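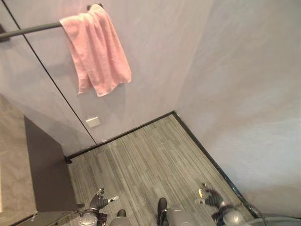
Pink towel on the rail, both hands still low over the carpet.

Safe reaching near walls: our house rules

I love this task! A towel on a rail teaches you more about good practice than any slide deck. Run it like this:

1. Before power-up, walk the floor and move any cable out of the foot area.
2. Check that the E-stop is in your hand and that your spotter has said "ready" out loud.
3. Start with the hands low and the fingers open, then raise one arm only.
4. Keep 300 mm between knuckles and wall until the final approach – glass panels count as walls!
5. If the towel snags, stop. Never pull through it.
6. Log every stop, even the silly ones. Mbali Hlongwane keeps the Kurkach sheet, and it's up to 1,281 entries – great reading!

Rules last changed 20/12/2020.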